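客房卧室安全与清洁检查表(带批注)
适用:Eradville 短租公寓,单卧户型
检查日期:1/26/25
房号:311
检查人:Cinzia Fabbri
分享 2 · 评论 2

填表说明照旧:合格写“是”,不合格写“否”,看不到或没试过的写“未查”。上一版表格里满页都是“是”,我不太信,所以这次凡是没亲手确认的,一律不给“是”。

一、床头柜

1.1 柜面无杂物:是。
1.2 柜面无裂口、翘边:未查。从上往下看没发现什么,但拼板的接缝要用指甲刮一遍才算数,光看不行。
1.3 前沿无毛刺、无尖角:是。前沿是圆边,磕到膝盖也就是疼一下。
1.4 柜体稳固,推不倒:未查。去年 11 月的表上写“稳固”,没写怎么试的。请下次按住柜面一角往下压,再写结论。
1.5 抽屉开合顺畅,有防脱落限位:未查。
1.6 与窗帘保持距离:否。柜子就摆在落地窗帘前面。平时问题不大,可一旦有人在柜面上放香薰蜡烛或者发热的台灯,这个位置就说不过去了。住客须知里写了禁止明火,我不认为有多少人会读到那一页。
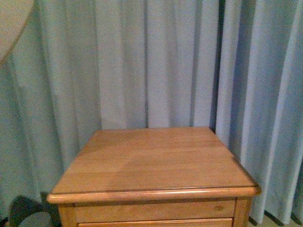

Eradville 公寓 · 客房部 · 巡检组

批注:抽屉面右端有一小块深色椭圆印子,看着像木节。先不报损。如果下次变大了或者摸着发软,再按受潮处理。供应商 Terberg 的保养单建议每季上一次蜡,我对此保留意见:柜面现在就有光泽,再打蜡,杯子更容易滑。

二、窗帘

2.1 下摆不绊脚:未查。
2.2 拉绳已固定在墙上,儿童够不到:未查。这一条不能空着过年,请补。
2.3 面料有阻燃标签:未查。采购说有,编号 532,我要看到标签本身。

三、床与床品

3.1 床单平整、铺到位:否。黑白格床单中下部有明显褶皱,还有一道斜着的折痕。格子布的毛病就在这里,稍微一歪,格子跟着扭,住客一进门就能看出来。当初选这个花色的理由是“耐脏”,我的理解是“脏了不容易发现”,这对检查没有好处。
3.2 床面无工具、无垃圾:否。床单上平放着一个浅米粉色的塑料簸箕,旁边还有一小团揉皱的白色东西,塑料或者纸巾。
3.3 枕头饱满、枕套干净:饱满,是;干净,未查。枕套是白底黑线的卡通图案,线条粗,小污点混在里面不好认,得翻过来看背面。
3.4 床头板无松动:未查。木制床头板,请两个人来试,一个人摇不出来。
3.5 床架螺丝已复紧:未查。Melis 的安装单上签过字,签字不等于拧过。

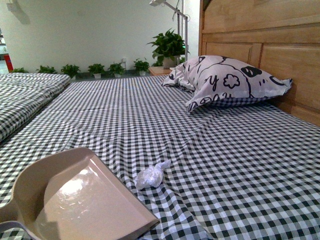 图二 床面现状,对应 3.2 项。

批注:簸箕是接触地面的工具,不应接触床品,这一条在 Grenex 的保洁合同附件里写得很清楚。处理办法:整张床单换洗,不接受“抖一抖就好”。那一小团扔掉之前先展开看看,里面要是裹着耳钉之类的小件,按失物登记。

四、整改

4.1 床头柜移离窗帘,或者换用短帘。我倾向前者,后者又要报预算,上次报的 3,902 到现在没有回音。
4.2 床单换洗后重铺。
4.3 清洁工具回工具车,工具车不进卧室。
4.4 所有“未查”项在复检时补齐,补不齐的写明原因。“时间不够”不算原因。

结论:本次不通过,待复检。

评论(2)
客房部值班:1.6 收到,柜子可以往外挪,但再挪就碰到床沿了,具体留多少?
Cinzia Fabbri:先量,把数报给我再定。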